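Frequently Asked Questions: The Wasis Habit Program

Last revised 8 November 2019

What is the Wasis Habit Program?

Wasis is a course of guided self-study offered by the Stastcombe Center for Adult Learning. Participants choose one personal habit to build or to give up and work on it with written materials, a paper journal and a monthly group meeting. The course was written by Amos Rosenthal and is reviewed each May.

Who may enroll?

Enrollment is open to any adult who lives or works in Stastcombe. No previous coursework is required. Employees of the Center may enroll but do not receive priority for a place.

Is the program a form of counseling or medical treatment?

No. Group leaders are trained in adult education and are not licensed to diagnose or treat any condition. Participants who are under the care of a doctor or therapist should discuss their plans with that person before choosing a habit that involves diet, sleep, alcohol or exercise.

How do I choose a habit?

The first workbook contains a selection exercise that takes most people one evening. A suitable habit is small, can be done at home, and can be marked in the journal as done or not done. "Get organized" cannot be marked in this way. "Put my keys on the hook when I come in" can. Participants may change their habit once during the course by notifying their group leader in writing.

May I work on more than one habit?

The course allows a maximum of 2 habits at a time. The second may be added only after the midpoint review.

What does the program mean by a "cue"?

A cue is whatever comes immediately before the habit and prompts it — a time of day, a place, another action or an object. Workbook Two asks participants to write down the cue for their habit and to keep it the same for the length of the course.

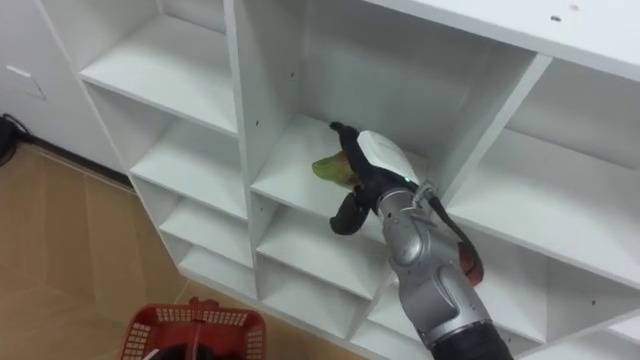
Cues that can be seen are generally easier to keep than cues that must be remembered. For this reason the workbook recommends giving each item connected with the habit a fixed place in the home. No special furniture is needed. A white cubby-style unit with open compartments serves well, as does a single shelf or a hook by the door. Participants who share a household should agree on the chosen place with the others who live there.

What if I miss a day?

Mark the day as missed and continue. Missed days are not made up and do not affect standing in the program. A participant who misses two monthly meetings in a row will be contacted by the group leader.

How long are the journal entries?

Weekly entries have a limit of 300 words. The closing statement, submitted at the end of the course, may be up to 2,000 words. Entries may be typed or handwritten.

Who reads my journal?

Only the assigned group leader. Journals are returned at the final meeting and no copies are kept. With written consent, short passages may be used in later editions of the workbook without the writer's name.

Is there a fee?

The course is free. A printed set of workbooks is lent to each participant and should be returned in usable condition.

Is financial help available for travel or child care?

The Govindasamy Fund makes grants of up to $500 to participants who could not otherwise attend meetings. Applications are accepted with the enrollment form — late requests are considered if money remains.

Where are meetings held?

All groups meet in the Dreltus Room on the ground floor of the Center. The entrance is step-free. Requests for large-print materials or other accommodations should be made at enrollment.

How do I withdraw?

Notify the enrollment office in writing and return any workbooks on loan. Those who withdraw may enroll again in a later session.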